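Collecting Demonstrations for the Block Task

2025-10-08

The first round of example gathering for the Soridier project closed this week with 289 demonstrations recorded in simulation. Each one was given by an operator steering the arm with a hand controller, and each is stored with the joint positions, the gripper command and the written instruction that went with it.

Instructions are kept short. A typical one asks for a single colored cube to be placed on the flat slab. The starting layout is drawn at random before every run, so the model cannot learn one fixed path and repeat it.

All runs were checked by 2 reviewers before being accepted. Of the total, 53 were set aside, mostly for long pauses in the middle of a reach or for a cube nudged off its place by a closed gripper. These have been kept in a separate folder, as the Rangel group wishes to use them for its work on recovery from errors.

Operators are asked to approach a cube from overhead and to open the fingers fully before coming down. Earlier practice on this point differed between the Skullton and Curnadbridge sites, and the mixed habits showed in the trained model.

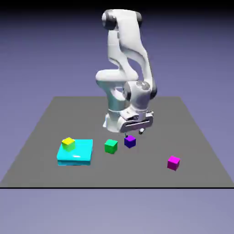
Robot Learning Team, Curnadbridge

The cubes in this layout are yellow, green, purple and magenta, with the yellow one on the cyan slab. Layouts with a cube already on the slab remain too few in the set, and more will be added in November. Operators who have not yet completed the 3 practice runs should do so before booking a session.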